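Minutes, Lenbridge House Room Setup Group
March meeting, 7:00 p.m., Baptiste Room

1. Guest room. Wonderful progress! The bed is in, the walls are white again, and the Belus shelving is up. Members agreed it makes the little room feel twice as useful.

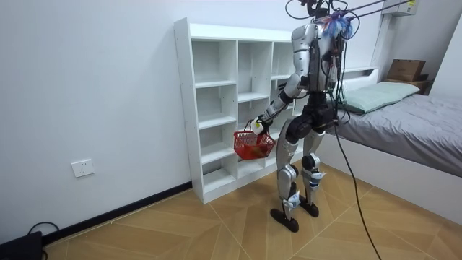 2. Baskets. The Devance order was approved with great enthusiasm, 20 in all, total not to exceed $200. We want one style for everybody, easy to grab and easy to wipe out. The small red mesh one with the loop handle was the clear favorite, and it looks terrific against the white cubbies. Blue was proposed and voted down.

3. Fruit shelf. Guests loved having fruit to help themselves to last season, so we're bringing it back! Fruit goes in the upper cubbies, linens lower down.
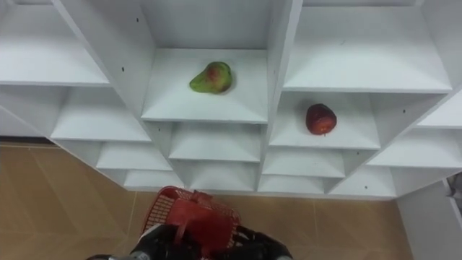

Apples and pears were both approved. Bananas tabled until warmer weather is behind us. The grocery run moves to mornings.

4. House sign. The 1961 sign will be cleaned and rehung by the front door.

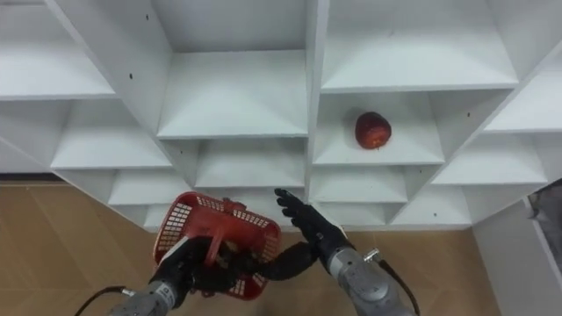
Item 3: red apple on the cubby shelf.

5. Next meeting in April, same room. Adjourned 8:10 p.m.

Lenbridge House | Contact the office | Back to top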